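Search the shop: type a product or item number

Kitchen > Food Storage > Produce Keepers

Tsao Vented Produce Box, with Filter Lid
Item 897
Updated 8/3/22

We held off on carrying the Tsao box for a long time. Every few years somebody brings out a plastic tub that is supposed to keep your strawberries alive until your grandchildren can eat them, and every few years we get a case of them back with the lids cracked. So read this page with that in mind. We sell the thing, we think it's a decent tub, and we don't believe everything printed on the sleeve.

What you get

A clear rectangular box, a slotted tray that sits inside it and holds the food up off the bottom, and a snap lid with a round vent. Under the vent is a small cartridge that takes a paper filter pouch. One pouch is included. The box comes in a short size and a tall size, and the lids don't swap between them, though you'd think from looking at the drawings that they would.

The short one holds a bunch of radishes and a head of butter lettuce, or a big clamshell of berries if you tip them in loose. The tall one takes a head of romaine only if you cut the top off. The maker's photos show a whole romaine standing up inside it with room to spare. We bought romaine three times and never found one that small.

What the maker says

The sleeve says produce stays fresh "up to" twice as long. We asked Tsao's distributor, Gredesetti, twice as long as what. The answer came back in May and was, more or less, twice as long as leaving it out. Well, sure. Anything does better in a refrigerator than on a counter in July, and you already own a refrigerator.

The filter is supposed to soak up ethylene, the gas that ripe fruit gives off and that makes other fruit ripen faster. Ethylene is real. Apples and bananas put out a good deal of it and leafy greens don't like it. Whether a pouch the size of a tea bag can keep up with a box of apples, we can't tell you, and we've seen nothing from the maker that settles it.

The lid hinge is rated for 2,000 openings. We have no way to check that and haven't tried. The hinge is a thin strip of the same plastic as the lid, and if we had to bet on where one of these will fail, that's where our money would go.

What we saw

Parveen Seneviratne took a tall one and a short one home and used them for her regular groceries, next to the crisper drawer she already had. No lab, just a household with two kids in it. Her notes, cleaned up a bit:

Lettuce, washed and spun, did clearly better in the box. The tray matters more than anything else here. Water drips down, leaves stay above it, no slime.

Cilantro was about even with a jar of water and a loose bag over the top. The jar is free.

Berries got no help at all that she could see. One bad raspberry still takes the others with it.

Carrots went a little limp with the vent open and stayed crisp with it closed.

Then she pulled the filter pouch out of the tall box and went on using it for a month. She couldn't tell the difference. Thiện Hoàng, who buys for this department, thinks a month is too short and that you'd see it with pears. He may be right. He also likes gadgets more than the rest of us do.

Before you spend the money

Most of what goes wrong with produce goes wrong before any box gets involved. It rides home in a hot trunk, it sits in a closed bag all evening, it gets put away wet. A bag of peaches tied shut at the store is holding its own moisture in, and moving the fruit to an open bowl the minute you walk in the door costs you nothing. Try that for two weeks. Line your crisper drawer with a dry dish towel. Keep the apples away from the greens. If you're still throwing out lettuce after that, then look at the box.

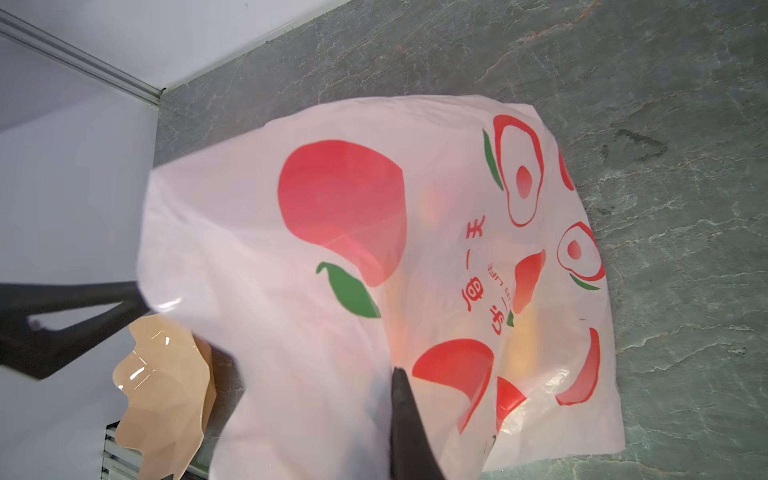

Fruit-print shopping bag on a marble counter, with the produce still inside.

If you do buy one, unpack straight into it. People who set the bag in the box and shut the lid (we've had the calls) are paying for a tray that isn't doing anything.

Refills

This is where we get grumpy. Filter pouches are sold separately, and the maker wants you to change them every month. The leaflet never says how you'd know that one is used up. There's no color change and no mark. Wevilance makes a pouch that fits the same cartridge and costs less, and we stock both. We'd say buy neither until you've run the box without one for a while.

Cleaning

The box and tray are marked top-rack safe. The lid isn't, and the leaflet hides that on the back in small type. Hand wash the lid with the cartridge out. Food bits get into the vent ring and an old toothbrush is the only thing we've found that reaches them. Don't soak the cartridge.

Odor: onions will stay with this plastic. Pick one box for onions and keep it that way.

Specs

Material: clear BPA-free plastic, per the maker
Sizes: short, tall
Parts: box, slotted tray, vented lid, cartridge, one filter pouch
Stacking: short on short, fine. Tall on tall, tippy when full
Vent: open or closed, no settings in between
Freezer: no
Microwave: no
Warranty: one year from Gredesetti, lid hinge not covered

Read that last line again. They rate the hinge and then they leave it out of the warranty.

Returns

Unused boxes come back to Sumau for a full refund. Used ones, bring them in and talk to us. If the hinge goes in the first year we'll replace the lid ourselves from store stock for as long as we have spare lids. We ordered 300 boxes for this run and a carton of extra lids along with them, which should tell you what we expect.

Share this item | Print

2 comments

Ayuba Abubakari
Bought the short one for salad greens. Works fine. Agree on the tray, it's the only part that counts. I cut a piece of cooling rack to fit an old cake tub and got the same result, so now I have one Tsao and one fake Tsao.

Jozefína Urban
Does the tall lid fit the older Tsao box with the green latch? The distributor told me yes and then it didn't close on one side.

Reply from Pin-yu Yeh, Sumau: It doesn't fit. We tried it at the counter with two different lids. Bring yours in and we'll take it back.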